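Gallery > Sheds and Spare Rooms > The Stovness back room

The back room at Stovness, bit by bit

41 shares · 3 comments

I promised a few of you a proper page on the back room, so I've finally sat down on a Monday evening with a pot of tea and done it. If you've never been to Stovness, it's the long low building on the Wastotbridge road, the one with the green gutters, and the back room is what used to be the seed store. When I took it on it had 111 empty onion nets in it and a smell I still can't place. Now it has my network gear, my workbench, far too many cables and a decent chair!

I wanted a little rack in there so that everything that blinks and hums could live in one spot, and I wanted it where I could get at it without lying on the floor (my knees have had enough of that). So it's a small open one, two upright rails and not much else, and it stands up on a table. I know the proper way is to bolt it to something. It's on my list.

The table, first of all. It was a Pietrzak workshop table, the heavy sort, and I got it for £80 from a joinery that was closing down. Getting it through the door took most of a Saturday's worth of swearing, and one of the legs had to come off. I've grown very fond of it.

The covering came next. I'm fussy about tabletops and even fussier about the lids of things, so the whole working area has black bubble wrap over it. You can slide something heavy about on it and put it down without that horrible scraping noise. It does pop now and then if you lean on it with your elbow, and I've stopped jumping.
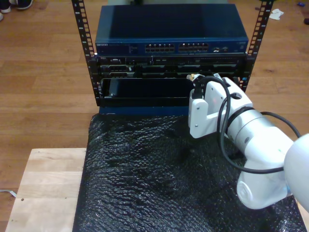
Order matters more than I expected when you're filling a rack. I went round and round on it, drew it out on the back of a feed invoice, changed my mind and drew it again. In the end the switch went at the top and the server straight underneath, and I've left the bay below that fairly open. The switch is a blue Netgear one and I like having it up high where I can see the ports without crouching. I'm forever swapping a lead over and then forgetting which one I swapped.

The server is an old Dell, second-hand, with drive bays all the way across the front. It came out of an office clearance and it was filthy. I did the vents with a soft paintbrush and the little latches with cotton buds, one evening with the radio on, and I'd happily do another. It holds the family photos, the scanned parish maps and an awful lot of brass band recordings. It is also LOUD when it starts up, like a hairdryer in a biscuit tin, then it settles and you forget about it.

Rails. If you're buying second-hand, look for ones with the numbers printed down the side. Mine have them, tiny little things, and they save so much bother. Before I knew what they were for I'd put one side in a hole higher than the other, stood back, and wondered why everything was on a slope. Count from the bottom, match left to right, and do the screws up loosely until both sides are in. My reading glasses live on a hook by the door for this very job.

Cage nuts deserve a paragraph to themselves. They're the small square clips that go in the holes, and they hate you. I bought a bag of 30 and I think I've found nearly all of the ones I dropped. A flat screwdriver will do it, but the proper little hooked tool costs next to nothing and your thumbs will thank you. I keep mine in a Stallen mustard jar — the squat kind with the wide mouth — along with the spare screws.

Cables are still a work in progress. I've gone for short leads wherever I can and those soft fabric ties, which you can undo again, and I've written on bits of masking tape at both ends. One of them says "upstairs??" and I really must find out. The long run to the house goes out through the old ventilator and along under the eaves, and I'm quite proud of that part. It took 2 goes and a borrowed ladder.

Still to do: a shelf for the router, something better than a four-way extension on the floor, and a blind for the window, which gets the full afternoon sun in July and turns the place into a greenhouse. I'd also like to paint the far wall. I've got most of a tin of pale grey left from the bathroom and it seems a shame not to use it.

If you're passing, knock and come in, the kettle's just inside on the left.

3 comments

gutterpress
Lovely to see it coming on. I remember those onion nets! What did you do with them all in the end?

marrowfat_m
Seconding the hooked tool for cage nuts. I did a whole cabinet with a butter knife once and had plasters on for a week.

toolong_lead
Is it warm enough in there over winter? Mine's in a garage and I worry about the damp more than the cold. Also please tell us when you find out what "upstairs??" goes to.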